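# 주머니 속에 남은 것들

포르투갈 북동쪽 끝 브라간사에서 작은 여관을 하는 주아킹 게헤이루 씨는 손님이 두고 간 물건을 좀처럼 버리지 못한다. 우산이며 안경이야 어느 여관에나 있겠지만, 이 집 2층 복도의 장을 열면 단추, 열쇠고리, 누가 뜨다 만 양말 한 짝까지 나온다. 내가 처음 그 장을 구경한 것은 4월, 비가 줄기차게 오던 오후였는데, 커피를 두 잔이나 얻어 마시고도 반도 다 보지 못했다.

게헤이루 씨는 물건마다 종이 꼬리표를 달아 둔다. 방 번호와 날짜, 그리고 그날의 날씨. 날씨는 왜 적느냐고 물었더니 "그래야 얼굴이 떠오르지요" 하며 웃는다. 장부에 오른 물건은 모두 112점이고, 그 가운데 주인을 찾아 돌아간 것이 38점이다. 우표값은 늘 여관에서 낸다. 나 같으면 착불로 보냈을 텐데 말이다.

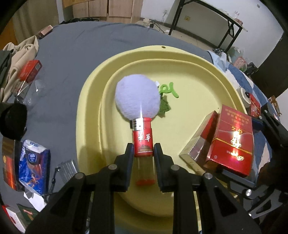 *‘中華’라고 적힌 빨간 라이터와 복슬복슬한 공. 작은 물건일수록 오래 들여다보게 된다.*

스위스에서 온 브리기타 오버홀처 씨는 이 여관에 장갑을 두고 갔다가 6년 만에 다시 들렀다. 장갑은 꼬리표를 단 채 그대로 있었고, 꼬리표에는 '안개, 오후에 갬'이라고 적혀 있었다고 한다. 그는 장갑을 받아 들고도 한참을 서 있다가, 남편과 걷던 강가 이야기를 저녁 내내 들려주었다. 그러고는 하루만 묵으려던 것을 3일이나 묵었다.

나도 집에 돌아와 겨울 외투 주머니를 뒤집어 보았다. 영화표 반쪽, 이름 모를 식당의 성냥, 언제 주웠는지 모를 도토리. 버리려고 식탁에 늘어놓았다가 결국 과자 상자에 도로 담았다. 꼬리표도 몇 장 잘라 두었는데, 그날들의 날씨가 도무지 생각나지 않아 아직 빈칸이다. 도토리에만 우선 '맑음'이라고 적었다.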